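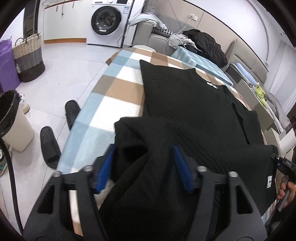

September, 9:40 am

Sidebar work on Kotwood, continued. The attachment list now loads when a file is opened straight from a shared link. Before this it only loaded if you came in through the folder view. The cause was the parent ID: the link route never passed it along, so the sidebar asked for the siblings of nothing and got an empty list back. No error in the log, which is why it sat so long.

Fix is in the link handler. Left the folder view code alone.

Checked against the Mulcahy library, 615 documents. Opened files of each type (text, sheet, slides) by link and by folder. Same list both ways. Slides are slower to fill in than the others. Did not measure it yet.

Still wrong:

- Trashed parent. If the parent document is in the trash, the sidebar shows its properties as if it were live, and they can be edited. Edits are saved. They should be read-only with a note at the top.
- Long file names push the menu button out of view when the sidebar is at its narrowest.
- Sort order resets to name after a rename. Should stay on whatever the user picked.

11:15 am

Looked at the trashed parent case. The status comes back from the server correctly, and the sidebar reads it once at load and then never again. So a document trashed in another tab stays live here until a reload. Two separate problems: the form ignores the status, and the status goes stale. Did the first one. Form is locked now when status is trashed, and the save button is gone.

For the second I want to check again when the tab gets focus. Polling would also do it, but we had trouble with request limits on Grotari and I don't want to go back there.
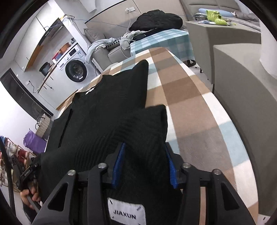

Signe Myklebust wrote in the margin of the draft that focus alone won't cover people who keep two windows side by side, and that the server should refuse the save in any case, whatever the sidebar believes. Agreed on both. The refusal belongs in the Braltetus service, so it goes out with their build and not ours. Opened a ticket there and linked it to the Kotwood one.

2:30 pm

Focus check in. Trashed a document in tab A, switched to tab B, form locked itself. Restored it, switched back, form opened again. With unsaved text in the form the lock throws the text away. Not good. Need to keep the text on screen and only block the save. Left as is for today, marked in the code.

Menu button: set a minimum width on it and let the name shorten with dots. Works at 3 widths I tried. Hover shows the full name.

Sort order not started. Release note draft has the link fix and the menu button only. Trashed documents stay out until the Braltetus side is done.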